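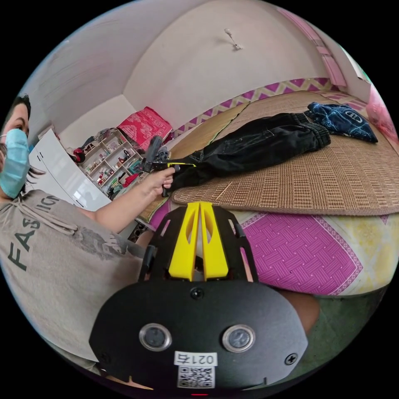

Ticket 172: Moroz box keeps losing the home channels

Status: open, waiting on customer

Opened by Rosalie Bachmann, Durstead

Hello, me again I'm afraid. I'm having trouble with my Moroz box and it's driving me up the wall. Everything on the Flenier package comes in beautifully until I go anywhere near the home and decorating channels, and then I get a black screen and "Signal lost, code 14". Channel 123 is the worst. That's the one with the couple doing up the chapel, and I have now missed the kitchen, the staircase and most of a very big row over tiles!

What I've tried so far:

1. Switched the box off at the wall, left it while I made a cup of tea, switched it back on. Got the picture for nine minutes, then black again.

2. Pushed all the cables in properly at the back. The one from the wall plate did feel a bit wobbly (it's behind the bookcase, so I was doing it by feel).

3. Ran the full channel search. It found everything, 123 included, and put my favourites in a completely different order, thank you very much.

4. Watched the news and a quiz for a whole evening. Not a flicker.

So it only seems to hate decorating. Is it my subscription? I did change packages in December.

Reply from Jannik Steinbach, Zerkaron support

Hi Rosalie, thanks for such a thorough list, it saves us both a lot of time. Your package looks fine from here and 123 is included. Code 14 means the box can't get a strong enough signal on that group of channels, and the home ones all sit together in the same group. The news is in another, so it can carry on happily.

I'd like to go back to your wobbly cable. Could you unscrew it at the wall plate, check the thin copper wire in the middle is straight, and screw it back on finger-tight? Then press Menu, Settings, Signal while you're on 123 and tell me the number next to Quality.

Rosalie Bachmann

Bookcase moved, along with every book in it. The copper wire was bent right over! I've straightened it with tweezers and the Quality number now says 72, but it dips whenever I nudge the cable. Picture is back for the moment. I did lose my favourites again when I restarted, can you get those back?

Jannik Steinbach

72 is good, the dipping isn't. I'm posting you a new cable, which should be with you by Thursday. Favourites can't be restored from our end, sorry, you'll need to add them again under Menu, My Channels. Leave that until the new cable is on, and I'll keep the ticket open until you've sent me another Quality reading.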